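Stuff piled on the stove: ok or not?
Kitchen & Home > Tidying
11 replies, 608 views

millska_jo
Small counter, sink right up next to the range. Dishes end up on the grates. My sister says never ever. Who does it?

Rinddale
Never. Plastic on a burner, one bumped knob and you've got goo in the grates. Ask me how long that takes to scrape off

plirar
Oh come on. Done it 30 yrs, knobs off, no problem. Where else is a colander gonna go

Rinddale
in the sink?? on a hook??

plirar
Sink's full of dishes, thats the whole point

Ogura
With Rinddale on plastic. Pots fine. Cloths are worse tho, people forget a cloth

millska_jo
ok but knobs on the front, kids at hip height... starting to see her side
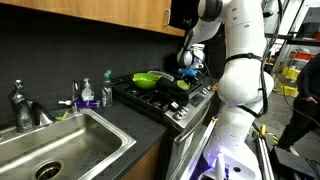 Posted by Sachiko Uchida | 20/08/2021 | Posts: 3,275
Guilty. Green colander, the clear container, little green lid, black cloth right over the front grates. And theres counter on the left, so no excuse. Lid and container are going in a drawer tonite. Colander I'm still with plirar, sorry Rinddale. Anyone know a hook that holds on tile?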